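Voltside
27 July 2025

Thread on card stock for small print runs. Mostly notes to myself after reprinting our reference cards twice since January.

Grain direction first. A card cut with the grain running the long way resists bending along its length. Cut the other way, it curls at the short ends as humidity changes.

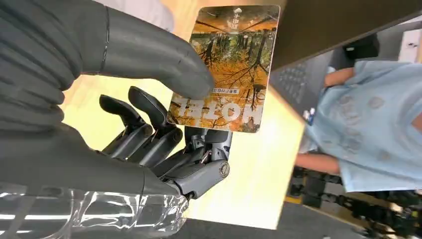
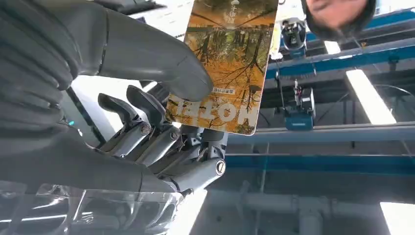
Ask the printer which way the sheet runs. Postma lists it on the quote. Jumeck doesn't, so fold a scrap in both directions — the cleaner fold is with the grain.

Coating. Gloss on one side only will pull the card into a curve. Coat both sides or neither.

Trim. Leave 3 mm of bleed and keep text 3 mm inside the cut line. A stack of 50 shifts under the blade, and the bottom cards show it most.

Corners: rounded ones wear better. Square ones go soft at the tip and then the layers split.

Storage: flat, wrapped, same room as the press for a day before printing. Weltero ships in shrink wrap — leave it on until then.

Still undecided on uncoated for the next run. It takes pencil, but the dark solids scuff. Will post the rub test when the samples arrive.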